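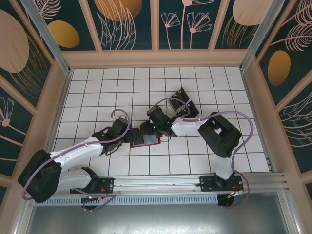 Handout 4 – Bimanual teleoperation. Z. Pappas, Grendis

Each operator records up to 40 episodes per session. Begin every episode from the home pose and keep both wrists moving slowly near contact. Do not regrasp with one arm while the other is unsupported – the policy copies hesitation as readily as skill. Discard any episode with a dropped object.

Reading for July: Tsoukalas notes, section 2.

Shares: 66

2 comments

Rafail Vrettos: Is joint velocity logged too?

Gráinne Carroll: Yes, both arms.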